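Troswood Community Health Services
Call for Participants: Managing Medicines at Home Study

Reference number 2418
Posted July 2020

Troswood Community Health Services invites adults who take daily prescription medicines to join a study of how people organize, remember, and keep track of their medicines at home. The study is led by Dr. Aroha Mahuika and is carried out by the Home Care Research Office at our Donnelly Street building.

Background

Many people who live at home take several medicines at different times of the day. Some use a weekly organizer, some keep a written list on the refrigerator, and others rely on a family member or on habit. Clinic staff usually hear about these arrangements only when a refill is late or a dose has been missed. The purpose of this study is to record what people do on ordinary days, in their own words, so that the printed guidance given to patients at discharge can be rewritten to match.

The study does not test any medicine. Participants will not be asked to start, stop, or change any treatment, and the research staff will not give medical advice. Questions about a prescription should continue to go to the participant's own doctor or pharmacist.

Who may take part

You may be eligible if you:
are 50 years of age or older
live in your own home or apartment, alone or with others
take four or more prescription medicines every day
are able to read and speak English, or have a household member who can assist you
expect to remain at your current address until the end of February

You are not eligible if a nurse or paid aide gives you all of your medicines, if you are now enrolled in another study run by this office, or if you are an employee of Troswood Community Health Services. Spouses and adult children who help with medicines may enroll together with the participant, but they may not enroll in their place.

What participation involves

Participation lasts six months. At the start of the study, each participant will complete an interview by telephone with a member of the research staff. The interview covers the number and type of medicines taken, where they are stored, who collects them from the pharmacy, and what happens when the routine is interrupted by travel, illness, or visitors.

Participants will then keep a short written diary, called the Rillow diary, for one week of each month. Diary pages and prepaid return envelopes are supplied. Entries should be made on the day to which they refer. A blank page is acceptable if there is nothing to report, but please return it with the others. 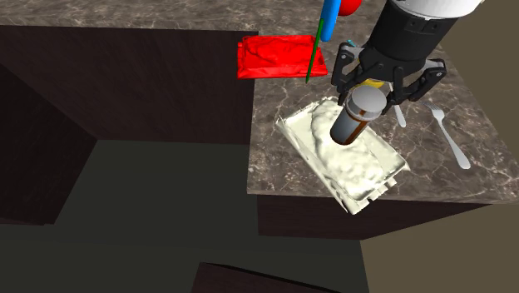
A closing interview will be held by telephone after the last diary has been received. Participants may decline to answer any question in either interview and may leave the study at any time without giving a reason. Leaving the study will have no effect on the care you receive from Troswood clinics.

Payment

Participants receive a gift card after the first interview and a second after the closing interview. Those who leave early will keep any card already issued. Household members who enroll as helpers are not paid separately.

Privacy

Names and addresses are stored apart from interview records and diaries. Published reports will not identify any participant. Interview recordings will be erased once they have been typed and checked. The full privacy statement is mailed with the consent form, and a large-print copy is available on request.

How to apply

Request an application packet from Carleen Cosgrove, Study Coordinator, by mail or by leaving a message at the Donnelly Street front desk. Please quote the reference number given at the top of this notice. Completed forms should be returned to the Home Care Research Office, Troswood Community Health Services, 2000 Donnelly Street. Forms without a signature cannot be processed.

Applications are reviewed in the order received, and all applicants will be notified in writing. Concerns about the conduct of the study may be addressed in confidence to Shu-fen Tam, Office of Participant Relations, at the same address.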